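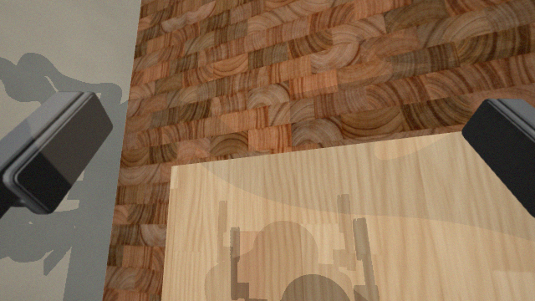
Pale wooden board on the end-grain counter

Ticket 3000 - Dotow recipe app keeps dropping my shopping list
Opened by: Erlinda Dimaculangan

Hi again! So the list still empties itself every time I switch from the tablet to my phone. I typed in all 73 items for my niece's party last night, checked them on the tablet (all there), opened the phone and got a blank page. I've logged out and back in on both, and I reinstalled the phone one twice.

Fidel Godoy on your end asked me to turn off battery saver and try a short list. Did that. Ten items came across fine, then I added more and at 63 it was still okay - the full list is what kills it. 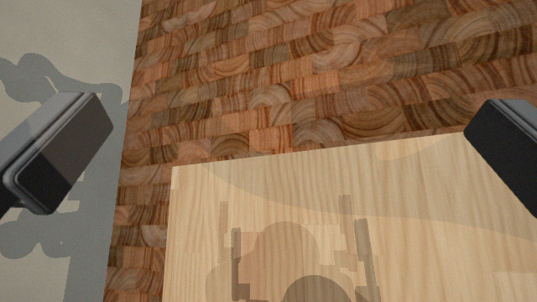 I also tried it on my neighbor's wifi in case our router was the trouble, and got the same blank page. The phone is on version 106 and the tablet says it's up to date, but I can't find a number anywhere in the settings. Where do I look?

Update, February 6, 2025: split the list in two, "Party A" and "Party B", and both show up on the phone! I can shop with that, but please leave this ticket open.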